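Erkberg Moya fingertip set: my review after one month on our two-arm cell

I look after a cell with two black arms above a wooden table. In June I replaced the fingertips on both grippers with the Moya set from Erkberg. My colleague Imke Brinkmann wanted them for flat and thin objects, which our old tips pushed around the table and did not pick.

The mounting is simple. Each tip has two screws, and the printed guide says to tighten them in turns, a little each time. I did the first gripper in 16 minutes. The second was slower - one old screw had glue in it and I had to warm it. After that you must teach the closed position again, and the guide gives this only one line. I would like a full page. 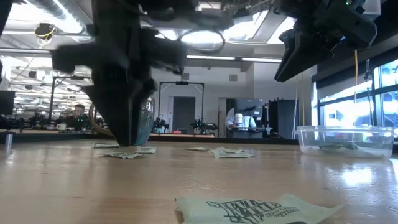

2 min read

Sweetener packets are our standard check after any change of tips. The narrow point has to come down close to the wood beside a packet, and if the height is wrong you press the table instead. With the Moya tips I had to correct the height by hand on the left arm. A glossy table like ours forgives very little.

After 300 picks I saw light wear on one edge. Erkberg promises 1,000 before the pads need changing, and I can't confirm this yet. Clean them with a dry cloth only. Bevan Mahuika used alcohol on one pad and it became sticky.

The set costs 70 dollars and includes one spare pad. I would buy it again, but please order extra screws - the heads are soft.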